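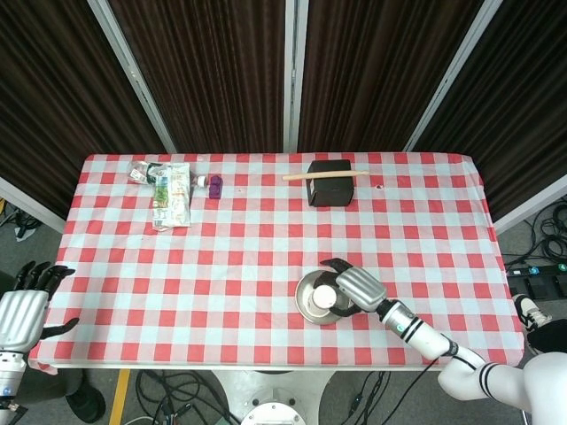
November
By Lev Harasym

Last updated: 4:10 p.m.

The Bruston charter amendment would let residents put an ordinance on the ballot by collecting signatures from 4 percent of registered voters. Supporters describe this as a return of power to the people who pay the bills. I share the goal. I voted for two of the three council members who placed the amendment before us, and I expect to vote for them again. The amendment as written is still a poor piece of drafting, and voters should send it back.

Begin with the threshold. Bruston has a little under 53,000 registered voters, so 4 percent comes to 2118 signatures. The figure is printed in the clerk's fiscal note and both sides accept it. What the note leaves out is how the requirement behaves over time. It is tied to registration, and registration has very little to do with participation. A list that has not been cleaned in several years still carries people who moved to Estulwood or farther. Each stale entry raises the number of signatures needed and adds no one who could supply one. A threshold based on votes cast in the last mayoral election would track the active public, and it could be computed from a certified total that no one disputes.

Supporters answer that the difference is small. In a year with high turnout it is. In an off-year cycle it is large, and off-year cycles are when most local measures are circulated. Evangelia Galanis, who wrote the argument in favor for the voter guide, concedes the point and says the council can adjust the percentage later. It cannot. The percentage sits in the charter, and changing it would take another charter election.

The second problem is the circulation period. Petitioners get 180 days from the date the clerk approves the form. The text sets no deadline for the approval itself. A clerk who dislikes a measure can hold the form through the summer and release it in the cold months, when door-to-door work is hardest. I do not accuse the present clerk, Seon-mi Song, of any such intention. Her office has been prompt with everything I have requested. Charters should be written for the clerk after next, whose name we do not know. A fixed review period, with automatic approval if the period lapses, would take one sentence.

Third, consider what the initiative may reach. The amendment excludes "administrative matters" and does not define them. Other cities with this phrase in their charters have left its meaning to the courts, usually after the signatures are in and the money is spent. The budget is the plain case. Is a cap on annual spending growth legislative or administrative? Advocates of limited government tend to assume that a cap would qualify. The city attorney will assume the opposite, and under Section 5 the city attorney reviews the measure first. If the voters are to have authority over taxing and spending, the charter should say so in words that leave the attorney little to interpret.

This is the part that ought to trouble the amendment's own friends. Interest in a local initiative started with the Ferno parking structure, which the council financed with certificates of participation and without a public vote. More than 1000 people signed letters against it. Nothing in the proposed text would have let them stop it. The certificates were issued by resolution, and the amendment covers ordinances only. Ye-seo Yang raised this at the second reading and was told that resolutions were outside the scope of the project. She was given no reason, and the minutes record none.

A referendum power over debt would have addressed the problem directly. It would suspend any borrowing above a stated amount for a short period, during which petitioners could force a vote. Lenders dislike such provisions and may price the delay into the offering. That is a real cost, and it should be stated openly on the ballot. My own view is that a city that borrows less often can afford to borrow a little more slowly.

There is also an argument from the other direction, made most carefully by Soo-ah Baek in her reply in the voter guide. She holds that initiatives weaken elected councils, invite paid circulators, and produce law that has never been amended in public. The second and third claims are largely correct. The first depends on the council. A body that puts its major commitments to a recorded vote, on notice, with the figures attached, has little to fear from a petition. Ours approved the Magbanua easement on the consent calendar — along with the minutes and a plaque.

The practical objection to my position is that voters may not get another chance soon. A rejected amendment can be read as a rejection of the idea, and council members who never liked it will read it that way. I have weighed this. The same three members still hold their seats for two years, and they need one more vote to place a revised text on the ballot. That text should base the threshold on votes cast, set a deadline for the clerk, define administrative matters, and cover resolutions that create debt. The drafting is a few evenings' work. A defective charter section, once adopted, tends to remain — the residency clause for department heads has been unenforceable since it was passed and is still printed in the book.

I will be voting no, and I have asked the sponsors to schedule a work session on a second draft before the new council is seated.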